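Plorkholm Desk Pad and Cable Tray Set: Six Months In

I bought the Plorkholm set in February to sort out a home office that had slowly become hard to work in. It comes as two pieces, a felt and rubber desk pad and a steel tray that screws or clamps under the back of the desk to hold cables. Plorkholm sells the pieces one at a time as well, but the set works out cheaper, and I wanted both.

I paid $643 for the chair I sit in and thought hard about that. I thought very little about where the cords go, and they bothered me every day. A laptop charger, a monitor, a lamp, a phone charger and a printer all ran to one power strip on the floor, and I kicked that strip more often than I care to say.

In the box

The tray arrived flat in two halves that slide together. There are two clamps, a bag of wood screws, a sheet of felt pads and a folded instruction sheet with drawings only. The pad was rolled up with the dark side out. Mine took nine days to lie flat, even with heavy books on the corners. The seller's page says overnight. 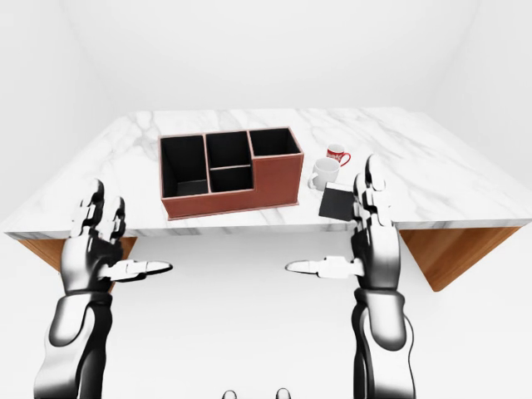

Putting up the tray took me most of an evening. The clamps open to a little over an inch and a half, so measure before you order. If your top is thicker than that you will need the screws, and if it is stone or glass you can't use those either. Casturia makes a similar tray with wider clamps, and I would look at that one for a thick top. I used the clamps on mine. They have a thin rubber face and left no marks when I moved the tray over a few inches in the spring.

The halves lock with a tab that has to be pushed in hard. I did it by hand the first time and the tray sagged in the middle after a week. I took it down, pushed the tab in with the handle of a screwdriver, and it has been straight from then on.

Using the tray

It holds a full-size power strip with the plugs in, plus one laptop brick. It will not hold two bricks side by side unless they are small. The slots along the back are wide enough to pass a normal three-prong plug through, so you don't have to feed everything in from the end. That was the main thing I disliked about the Sterneck tray I had before, where changing one cord meant pulling out all of them.

Dust collects in it. I wipe it out every couple of months with a dry cloth. The paint has chipped in one spot near the left clamp, where I scraped it myself.

The pad

The pad is the weaker half of the set. The felt side looks good and is pleasant under the wrists, but it picks up lint and crumbs, and a vacuum only gets some of it. Coffee will stain it if you wait. The rubber side is easier to live with and works fine with a mouse, so that is the side I keep up now. Writing on either side with a ballpoint is not great. The pen pushes through a single sheet of paper, so I keep a notepad handy.

One corner started to lift in the fourth month. A dab of contact cement fixed it. I wrote to the company and got a polite reply from Gisela Gerlach in customer service, who offered a new pad or a refund of $17. I took the refund.

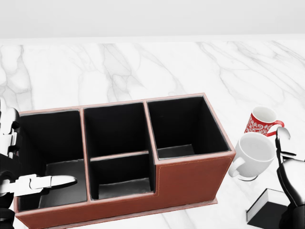

Kerstin Rothe

Would I buy it again? The tray, yes. I don't kick the power strip anymore, and I can run a broom under the desk without moving anything. It feels solid and the price is fair. The pad I would skip. Reuter has a plain rubber one for less money that my sister has used for two years without trouble, and hers has stayed flat at the corners.

Two notes for anyone ordering. The tray comes in white and dark gray, and the white is closer to cream. Also, check the length. The short one is listed first, and it is easy to add it to the cart by mistake. I have the long one, and with five cords in it there is room for maybe one or two more.

Tray: 9 out of 10
Pad: 5 out of 10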